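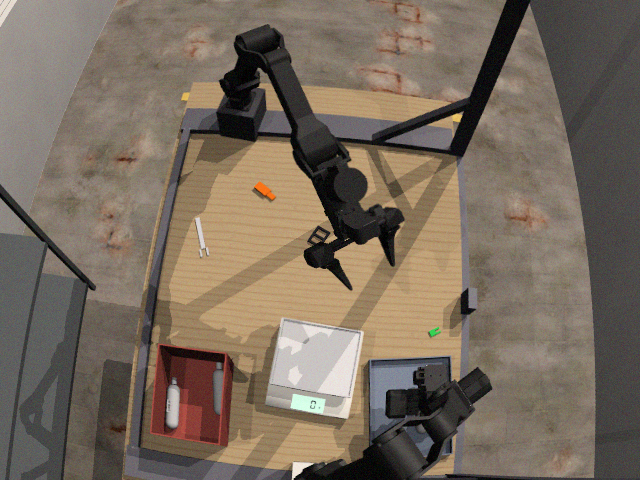
Workbench with two black robot arms

Pre-show safety walk, Naltik album night
Venue: Prollstead, main room
Walked by: Sena Lamptey
Date: 14 Jul 2024
Capacity for the night: 345 standing

Okay, so this is my copy of the checklist with all my scribbles typed up, as a few of you asked for it after the April show (the Skuvo one, with the confetti). I've kept the boxes in the order I walk them. If it says OK I looked at it myself, and if it says FIX it needs doing before doors.

1. Front doors and entry line
Doors open outward, both leaves, no sticking: OK
Barriers leave a clear lane to the street: FIX
Mat lies flat: OK
The barriers were set for a much smaller line. Naltik's fans come early and they come in groups, and last time they were sitting on the sidewalk with blankets and homemade signs by lunchtime! Very sweet, but we need a lane people can walk down without stepping over someone's legs. Move the last barrier out toward the corner and we're good.

2. Exits
Exit signs lit: OK
Left side exit clear: OK
Right side exit clear: FIX
Merch boxes again. I love the new tour shirts, I will probably buy one, but they can't live in front of a fire exit. Flores is printing more and dropping them off in the afternoon, so please send those straight to the upstairs office.

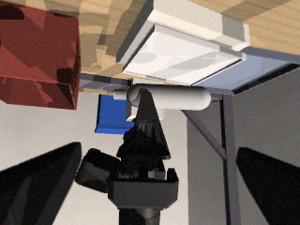 Red container, wood tabletop

3. Stage deck
Deck legs locked: OK
Edge tape visible from the stage in low light: FIX
Steps have a handrail: OK, stage left only
Carpet seams taped: OK
She dances right up to the front edge in the second single, the one with all the spinning, and she does it in heels. I stood where she'll stand with the house lights down and I lost the white tape completely about halfway along. Glow tape, please, the whole front. Stage right steps have no rail, so dancers go up and down on the left. Yes, even for the quick change.

4. Power and cables
Cable ramps across the aisle: OK
Outlets at the keyboard riser tested: OK
Extension cords free of cuts or taped repairs: FIX
Pulled 3 cords out of the bin with tape on them. They're in my car now and you're not getting them back.

5. Overhead
Safety cables on every light: OK
Mirror ball motor and hanging point: OK
Banner weights: FIX
Alcides Ospina went up and checked each fixture while I held the ladder and read out the list. He was happy with everything except the big album banner, where the bottom bar slides out of its sleeve if you give it a decent tug (and somebody at the front is going to give it a decent tug). He's going to pin both ends.
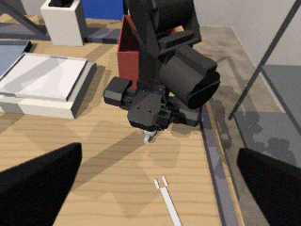
Black robotic arm above the tabletop

6. Crowd barrier and pit
Barrier feet linked: OK
Gap behind barrier wide enough for two staff to pass: OK
Water for the front rows: FIX
There wasn't any water on the order at all. It's July! Get cups, not bottles, and put a cooler at each end of the pit. I'd like someone handing them out before she comes on too, not waiting till people look wobbly.

7. Effects
Haze machine: OK, test run for 10 minutes
Confetti: not allowed
Pyro: none
I know. I know it looked amazing in everyone's videos and that one clip of her laughing with paper in her hair went everywhere. Two people also slipped on it walking out. Her manager has agreed to streamers that stay attached at one end, and I've seen them and they're really pretty.

8. Meet and greet
Separate way in and out of the side room: OK
Photo backdrop stands steady: FIX
Bag check table set up: not yet
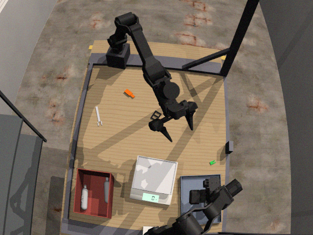
The backdrop needs a sandbag on each foot, and I'd go for two on the side nearest the door where the draft comes in. Let the line in a few at a time. Somebody always wants to run at her for a hug, and she's lovely about it, but that stand is light and the corner of it is right at head height.

9. First aid
Kit stocked and sealed: OK
Ear plugs at the bar and at the door: OK
Quiet spot to sit down: OK, the hallway bench

Open items go to Alcides, and he'll text me a photo of each one when it's done. I'll be back to walk items 2 and 3 again right after soundcheck, so please keep the deck clear until I've been.

Sena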